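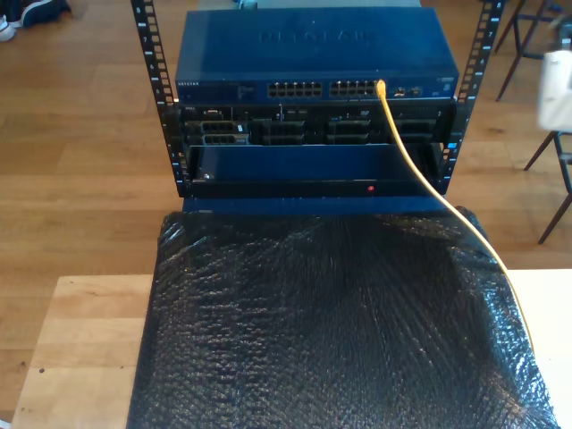 **Can a machine do our patching yet?**

**rack_and_rye** · June 21, 2023

I work in a small server room and I do cabling every week. My boss read an article and now he asks me if a robot can take this chore. I looked at the Hanero project, where they try exactly this work with two arms, one cable and one switch. My opinion: not yet, but it is closer than I expected.

What I find difficult for the machine is the plug. It is small, it must be turned the right way, and the cable pulls on it from behind. In the next picture the two grippers hold the cable and the yellow tip is very near to the switch.
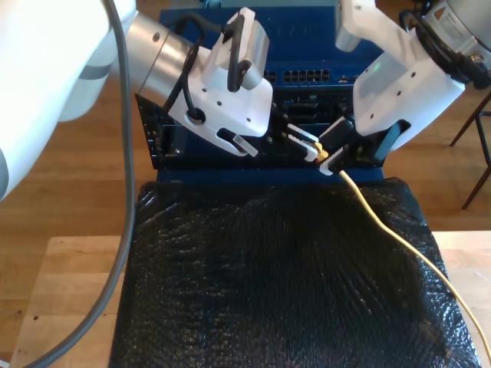
### Reply from tinsnip44

I do not agree with "closer". The rack stands open, there is a lot of space in front of it, and there is one cable to handle. Please come to my shop, where we have 2,985 cables in the inventory and half of them are gray. I need two fingers and a bad word, and the cable is in.

Also, in your first photo the cable is already in the port. Was it the robot or a person who did it? From a photo I cannot know.

### Reply from rack_and_rye

You are right, from the photo it is not possible to say. I only wanted to show the height of the port over the table. For the chore I think the pick-up is half of the problem. The plug lies flat on a soft surface and the rest of the cable goes away in a big curve.
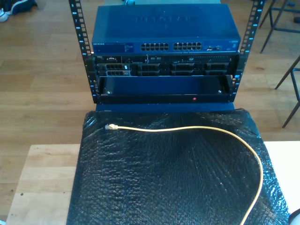
*Yellow cable on the bubble wrap, plug end at the left.*

### Reply from ola_bench

A flat plug is easy for us because we roll it with the thumb. Two stiff fingers cannot roll anything. I would give it a small holder for the plug, as we do for screws at our assembly line. Is it cheating? For a shop floor I think no. For a home, yes, because at home the cable is behind the sofa.

I am more worried about the light. If the cameras must find a small clear plug, a bright window next to the arm is not a friend. Look at this one, where the gripper holds a brown piece with toothed edges and the daylight covers a big part of the view.

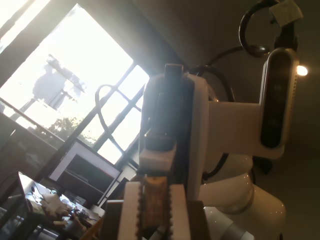 ### Reply from tinsnip44

So we need a holder, a curtain and an open rack. At this moment I have finished the job and I am drinking coffee.

### Reply from rack_and_rye

Coffee is fair. But my boss will ask about night work, when I am not in the building. If a machine needs four tries for one plug at 3 in the morning, I can accept it. If it breaks the latch of the plug, I cannot. Does anybody have experience with broken latches?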